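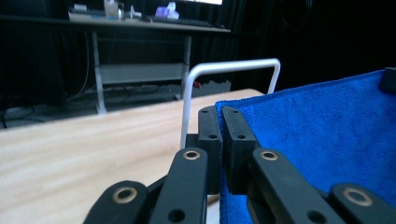

Closex / cloth page

Last updated: March

Quick page for the software side of the towel work at Holovko. Code notes mostly, pictures where they help. Will tidy up later. Names first, people keep mixing them up. Juvow is the perception part (finds cloth edges, guesses where the jaws should go). Closex is the control part, opens and closes the jaws and decides how hard. Cistex is the logger and replay tool. Three repos, one config file, yes that's still a mess.

Close-up view, pads and linkage

Wrist view is what Juvow gets for the last bit before a grasp. Blue towel on the right of it, pads pretty much in the middle, pale wood table underneath. Blue on blond wood is easy to segment. Dark cloth in front of a dark curtain, not so much, that one's on the list.

Pad gap gets estimated from the picture and compared with what Closex thinks the gap is. If they disagree for more than 62 ms Closex stops and asks again. Used to be longer, we'd end up with a closed jaw and no towel and the planner happily moving on to the lift.

Fuzzy cloth is its own problem. The loops blur out the edge so the mask comes back with a hairy border, and the edge fit wanders. Smoothing helps a bit. Too much smoothing and you loose the folded corners, and those are the good places to grab.

Two-hand hold, top edge

Blue cloth between the two grippers, pinched along the top edge and hanging over the board. Top line isn't flat, it's a bit crumpled, one corner lower than the rest. Juvow should label this as "held, both sides, not taut". Head view only, the wrist views can't tell you much about the sag.
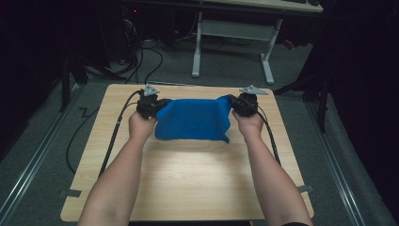

Tautness is one number from 0 to 1. Worked out from the top line between the jaws, how far it drops compared to how wide it is. Planner reads it and picks the next step: pull apart, lower, or let go and regrasp. Regrasp is expensive so there's a penalty on it, currently hand tuned, sorry.

Time sync was the big fix this month. Left and right streams were arriving a few frames apart and Cistex was pairing them by arrival order. Don't do that. It pairs by capture stamp now and drops anything it cant match. Old logs need to be re-indexed, run the reindex script with the --pair flag, takes a while, go get coffee.

Where the numbers are at:

Clips in the set: 2,832
Edge found, held-out clips: 95 percent
Open bugs marked blocker: 2

Blocker one, Closex forgets the force limit after a restart and goes back to the default. Set it by hand every time untill that's merged. Blocker two, replay in Cistex crashes if the log has a gap right at the start. Workaround is trim the first second.

Still to do: masks with cables crossing the board (Juvow thinks a black cable is a cloth edge if it lies straight enough), better guess for hidden corners, one config file per repo, docs. Somebody asked for the planner weights, they're in the shared folder under cloth, not in the repo, too big.

Next build goes up Friday if the tests pass. Don't pull from main before then, half the config keys got renamed.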